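Speaker notes – "Right grip, wrong bin: a fault report from the sorting table"
Speaker: Tyra Haugland, Drullano
Slot: 16 minutes plus questions. Keep the fault timeline short.

Slide 1. Scope
One fault class, one cell, one fix. The task is sorting drink containers into three labeled bins: Bottle, Plastic, Can. The controller is Wivora. The logging layer is Dirnico. Smaranda Ghiță did the log analysis and will take questions on it.

Slide 2. What the operator saw
No alarm. No protective stop. The arm picked an object, carried it and released it cleanly over a bin that did not match the class. Every status light stayed green. The first report came in January and was filed as a labeling error. It stayed in that queue for 11 shifts.

Slide 3. The release decision
Explain that class and destination are held in separate registers. The class is written at grasp. The destination is written when the planner returns a path. Release checks that a destination exists. At the time of the fault it did not check that the destination belonged to the object in hand.
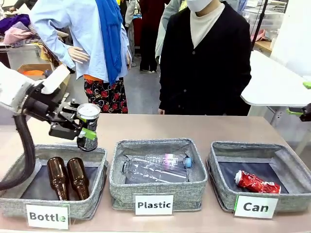
Does the force limit catch a drop into the wrong bin?
It has no way to. The force limit reacts to contact load, and a release over the wrong bin produces the same load as a release over the correct one.

Slide 4. Cause
If the planner timed out and retried, the old destination was left in its register. The grasp routine then ran on a new object with a stale target. We logged 764 cycles on the test build. Smaranda found 2 stale targets, both after a retry. Say this plainly: a low rate, but repeatable once you force the timeout.

Slide 5. What we ruled out
Vision – class output was correct in both cases. Calibration – the arm reached the commanded position. Bin layout – unchanged between runs. Gripper slip – finger position was steady from grasp to release. Do not spend time on the plots unless asked.
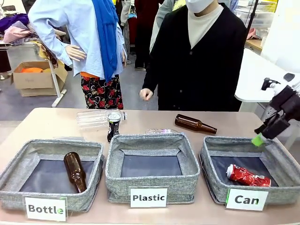

Slide 6. Fix
Three changes in the Berhe release. The destination register is cleared at every grasp. Each target carries the ID of the object it was planned for. Release compares the two IDs, and a mismatch holds the arm in place with the fingers closed until an operator acknowledges it.

Slide 7. Why this is a safety matter
A wrong bin is a quality fault. The same register also feeds the handover routine, where the target is a person's hand position. A stale value there moves the arm to where the hand used to be. Handover was disabled on all our cells until the ID check was in. Pause here.

Slide 8. Open items
The hold state has no time limit. An operator who walks away leaves the arm raised with an object in it. Wivora resets the acknowledgment on a network drop – ticket still open. The log buffer needs to be longer, as the first reported case had already been overwritten.

If time is short, skip slide 5 and go straight to the fix.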